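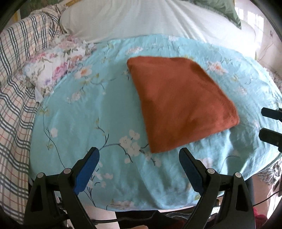 手持夹爪采叠毛巾数据,到底值不值得在家折腾?

楼主:铁皮柜子
发表于 晚上

先说结论,我现在是偏不信的,发出来让大家骂。

三月开始在家里搭这套手持夹爪,左右手各一只,打印件用的Tritwood的黑色料,手指是带三角镂空的那版,内侧贴蓝色软垫。图纸是群里流传的Zarkudero改版,原作者署名Pascal Hamann。目标很朴素:让机械臂学会把一块方布叠好,放在床上指定位置。

目前录了90条能用的,训练出来的策略在床上跑了19次,完整叠好的只有2次。另外那些要么抓空,要么把床单一起捏起来拖走。

我的疑问是,群里天天有人发叠衣服的视频,剪得一个比一个顺,有没有人肯把失败的也放出来?

1楼:半斤螺丝
90条就想叠布?我拧瓶盖都不止录这个数。先把数据堆上去再来说信不信。

2楼:铁皮柜子
回复 半斤螺丝:每次都是这句。数据少就加数据,加了不行就再加,那什么结果才算这个方法不行?你给个数,我录到那个数还不行,你认不认?

3楼:湖边的老周
我站楼主一半。但是你这个测试场景选得也太狠了,带花的床单,底下还是软的,布一压就陷,夹爪往下探的高度每次都不一样。先在硬桌面上铺块纯色布跑通,再上床。

4楼:铁皮柜子
桌面上跑过,比床上好,没仔细统计,不报数。可我家衣服就是堆在床上叠的。只能在纯色硬桌面上叠的机器,我拿来干什么?

5楼:kiwi_solder
图里那块橙色的布跟床单颜色差得挺远,识别应该不是主要矛盾。我怀疑是接触。看表面有点起毛,这种布用软垫去夹,手指没贴平就容易只带起一层,或者干脆滑掉。蓝垫子多厚?邵氏硬度多少?

6楼:铁皮柜子
回复 kiwi_solder:垫子是Belto的,硬度包装上没写,客服也答不上来。厚度明天量。

7楼:半斤螺丝
认不认这个事我回一下。我不认,因为录得多不等于录得好。你录的时候是不是每次都从同一个角度下手?布是不是每次都摆得差不多?如果是,90条跟9条没多大区别。

8楼:铁皮柜子
这句我服。翻了一下,布大多是斜着放的,角冲床中间,正着放的很少。手也懒,基本都从近的这边伸过去。

9楼:湖边的老周
那就对上了嘛。

10楼:铁皮柜子
对上一半。失败的里面有好几次布就是斜着放的,跟录的时候几乎一个样,照样抓空。所以多样性不够解释不了全部。

11楼:阿澈不吃葱
插一句,鱼眼镜头的标定你们做了没?我那套边缘畸变没处理好,夹爪位置在图里看着是对的,换算过去偏一截,硬桌面上还能靠碰到桌子兜底,软床上直接戳进去了。症状跟你说的“把床单一起捏起来”一模一样。

12楼:铁皮柜子
标定做过一次,后来换过镜头座,没重做。

13楼:kiwi_solder
……

14楼:半斤螺丝
好家伙,帖子标题改一下吧。

15楼:铁皮柜子
标题不改。标定我重做,垫子也换,但我原来那个意见还在:一套东西换个镜头座就从能用变成不能用,还要靠论坛里的人猜出来,离“在家折腾”还远得很。工厂里有人专门盯着,家里谁盯?

16楼:Engelhardt粉
这个说得有点过了。谁家3D打印机换完喷嘴不用调平?维护本来就是玩这个的一部分。你嫌麻烦可以买成品臂。

17楼:铁皮柜子
打印机没调平,第一层就看得出来。这个没标定,要训练完上机才看得出来,中间全是电费和我的晚上。不是一回事。

18楼:湖边的老周
建议录之前先做个小检查,找个固定的点,夹爪闭合去碰,碰三下看位置重不重合。我每次换完零件都做,很快。

19楼:阿澈不吃葱
同意18楼。另外线记得固定好,右边那只的线要是垂着,手腕一转就拽,轨迹会抖。我用魔术贴绑在小臂上。

20楼:铁皮柜子
收到。垫子量了,2毫米,比图纸上写的薄,估计是我当时买错了规格。

计划是这样:重新标定,垫子换厚的,旧数据先不删,布的朝向打乱重录一批,还在这张床上测,还是跑19次。成功失败的视频都传,不剪。

要是还是那个水平,我就把夹爪拆了,电机拿去做窗帘。

21楼:半斤螺丝
窗帘那个帖子我也要看。视频记得把床单也拍进去,别偷偷换成纯色的。

22楼:铁皮柜子
不换。标定板打印好了,先去贴板子。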